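January 21, 2022

The woman who looks after the bins at Ernavar would like it known that they are not tubs. She doesn't mind "box" too much. "Crate" she'll let go if the person is carrying one at the time. But a tub is for margarine, she says, and she has corrected two vice presidents on it, one of them in an elevator.

I went to see her in Skerkevville, where Ernavar keeps its pool of rental bins in a long building called Revgate. It was a carpet warehouse once and on a damp day still smells like one. She has a desk by the loading door, a space heater she isn't supposed to have, and a title that takes up two lines on her business card. She asked me to leave both the title and her name out. "People look you up," she said. "Then they ask if you have any spare bins."

Does she?

"No."

The business is easy enough to explain. A company needs something to put its parts in, or its returns, or its holiday stock, and it needs it for a while. Buying bins means storing them afterward, and most companies are as bad at that as the rest of us are with moving boxes. So they rent. The bins go out clean and come back in whatever state they come back in, and then they are her problem.

I asked what comes back inside them.

"Everything but the lids," she said. She keeps a shelf. When I was there it had a bicycle bell, a wedding invitation with the reply card filled in, a single roller skate, and a paper sack of birdseed that she had decided to regard as hers. The year before, a bin came home with a full set of false teeth in the back compartment, wrapped in a clean handkerchief. She called the customer. The customer put her on hold, came back, and said they'd be right over.

"They drove forty minutes," she said. "Didn't say whose."

Her favorite bins, and she does have favorites, are the ones with a divider toward the back. The salespeople call that line the Nyanda and talk about it as though it had come to them in a dream. She calls them the two-rooms. The idea is that the front compartment takes the bulk of what you're storing and the rear takes the things you would otherwise lose in it. In practice, she says, people fill the front until it won't hold any more, look at the back, and put their lunch there.

"It's a junk drawer," she said. "You give people a smaller space next to a bigger space and they'll make a junk drawer out of it. I do it too. I've got one in my car."

She is a strong believer in sloping walls. A straight-sided bin looks bigger on paper, and customers who haven't used one tend to ask for it, and then they try to stack the empties. A bin with sloping walls will sit down inside its neighbor. She showed me with her hands, one cupped in the other, and then, since I was apparently not looking impressed enough, took me out on the floor and showed me with bins.

A nested stack comes up to her shoulder. The same number of straight-sided bins, she told me, would go through the roof, and the roof at Revgate has enough going on. If the bins have been put away warm from the wash they stick together, and getting them apart calls for a knee. She has asked for a tool. She was sent a brochure about teamwork.

The part of the job she'll talk about longest is floors. By that she means the insides, the bottom of the bin where everything lands. Customers worry about the walls, because the walls are what they see going by on a cart. She turns a bin toward the light and looks down into it.

"Walls are manners," she said. "Floors are what you did all year."

She had been saving that, I think. She looked pleased and then a little embarrassed, and went to move the heater.

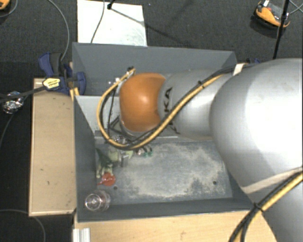 Scuffing she expects. A gray bin shows it pale, and new customers see a big dusty patch on the floor of one and assume they've been sent something dirty. They call. She has a way of talking to them that she demonstrated for me, very slow and friendly, like a nurse with a needle behind her back. She asks them to wipe it with a damp cloth. They wipe it. She asks if it's still there. It is still there. "Then it's not dirt," she tells them. "That's just the bin being older than it was."

She won't take a bin out of service for wear like that. Cracks, yes. A corner that has gone soft, yes. Anything sharp enough to catch a sleeve goes in the red cage by the office, and it doesn't come out again no matter who's short for a Thursday truck - she has been asked, and there was an unpleasant lunch about it. But she has had scuffed bins go out for years and come back no worse. The ones that worry her are the ones that come back looking new.

"Means they've been under somebody's stairs," she said. "Means they forgot they had it, and there are more where that came from."

Forgetting is the great enemy. Last December she did a count, which she does once a year with the radio on and the door locked, and came up 500 short. A bin is hard to lose. You can't drop one down the back of a sofa. She sent a polite note to every customer on the books, and the polite notes brought in 100. Then she sent one with the replacement price in it, in bold, and people began finding bins all over the place. One firm had been using theirs as a step for reaching the thermostat. Another had planted tomatoes in them, and asked whether it could send them back after the first frost.

Did she say yes?

"I said I'd want to see the tomatoes."

She was brought some. They were fine, she said, a little thick in the skin. Those bins had holes drilled in them for drainage, so they're still out there, and she has written them down in the ledger as "agricultural."

I asked whether there is an art to packing a bin well, expecting to be told yes. She said no, there's a habit to it, and most of us have the wrong one. We put the first thing in the middle. She has watched people do it for years: grown adults, forklift licenses, mortgages, and they set the first item down dead center and then spend the next few minutes fitting everything else around it. Start at a wall, she says. Pick a corner if you can stand to. Heavy things low, and against the divider if there is one, and leave the odd-shaped object for last, because it will be odd-shaped wherever you put it.

She also disapproves of filling to the brim. There's a line she likes, a hand's width down from the top, and she'll stop a cart in the aisle to point at it. Her coworkers have started calling it the tide. One of them drew a small fish under it with a paint pen on a bin in the front row. She hasn't wiped it off, but she wanted me to know she was aware of it.

The washing happens at the far end of Revgate, behind strip curtains, and it's louder than you'd think. Bins go in upside down and come out steaming. On a good shift the crew can put through 700, and on a bad one somebody sends in a bin with a label still on it and the label goes everywhere. Labels are a sore subject. Customers are asked to use the card holder clipped to the outside of each bin. Customers use tape. They use stickers meant for jars, and in one case a bumper sticker for a county sheriff's race, which lasted through several washes and, as she pointed out, a lot longer than the sheriff.

"I've gotten to where I can tell you the brand of tape by how mad I am," she said.

She took the job for a summer. There was a plan after that involving a dental office and a cousin, and she was vague on where it went. What she likes about bins is that people don't have opinions about them until one goes missing, so she's been left alone to run things as she sees fit. Management comes through every so often with a visitor, gestures at the stacks, says a large number, and leaves. She prefers it to most kinds of praise.

At home she owns 5 bins, all bought, all with receipts, which she offered to show me. One has winter boots in it. One has her mother's serving dishes, and she starts at the wall with those like everything else. Two are nested and empty in the garage, ready for whatever comes. I asked about the last one and she said it was the divided kind, and that the front was gardening things, gloves and twine and so on.

And the back?

She thought about whether to tell me. Batteries, she said. Takeout menus. A key that doesn't go to anything.

The phone on her desk was ringing by then. She let it go a few times, picked it up, listened, and put on the slow and friendly voice.

"Have you got a damp cloth handy?" she said.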